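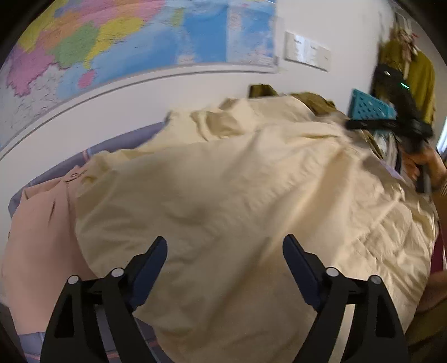
3 min read

Notebook, April, 16:00. Donor reimbursement survey, pilot batch

Today I finished the second reading of the pilot answers from the kidney donors. Loïc Lefèvre did the first reading, and we compared our codes after lunch. We disagree mostly on one item, the question about lost wages, so I write down what we decided before I forget.

The problem is in how people understand "days not worked." A donor who used vacation days often writes zero, as he was paid for these days. Another donor in the same situation writes the full number. In Koren's old coding sheet both were accepted as written. I think this makes the loss look smaller than it is. Vacation used for recovery is also a cost, even if no money is missing from the bank account.

Decision: we make two columns. Unpaid days go in the first one, paid leave used goes in the second. We do not convert the second column to dollars for now. Skumska wants to convert it, but I don't know which daily rate would be fair for part-time workers, and she agreed to wait.

Travel. The form asks for "transportation to the hospital" and many people give only the day of the surgery. The evaluation visits are before, sometimes several of them, and the follow-up visits come later. One person wrote 271 miles and no other word. One way? Both ways? I marked it as unclear and did not guess. In the new version the question should ask for each trip on its own line, with a small box for one way or return.

Child care. Answers here are short and I think they are too low. When a grandmother comes to stay for two weeks, the family writes nothing, because no one was paid. Tyagi asked if we should count it. My opinion is yes, but as hours, in the comments field, until we have a rule. Loïc is less sure. He says we will be asked for a rule at the first presentation, and he is probably right.

Pets, parking and phone were written under "other." Parking should have its own line. The rest can stay there.

Mailing. The full survey goes to 500 addresses. The Lellonholm office will print and fold, but they need the final text before they can give us a price. The return envelope must be already stamped - in the pilot it was not, and two people complained about it in the margin, with good reason.

Mistake found: in the file from yesterday, rows 3 and 16 have the same donor code. I checked against the paper forms. They are different people, so the second one gets a new code. I corrected it in the master file but not yet in Loïc's copy.

To do:
Rewrite the travel question and send it to Skumska
Ask Koren where the old receipts form is kept
Correct the donor code in the second copy
Read the consent letter again, the sentence about tax is still too long

Open point, for Tyagi: do we contact again the donors who left the wages page empty? The consent letter allows one reminder, but I am not certain it allows a phone call.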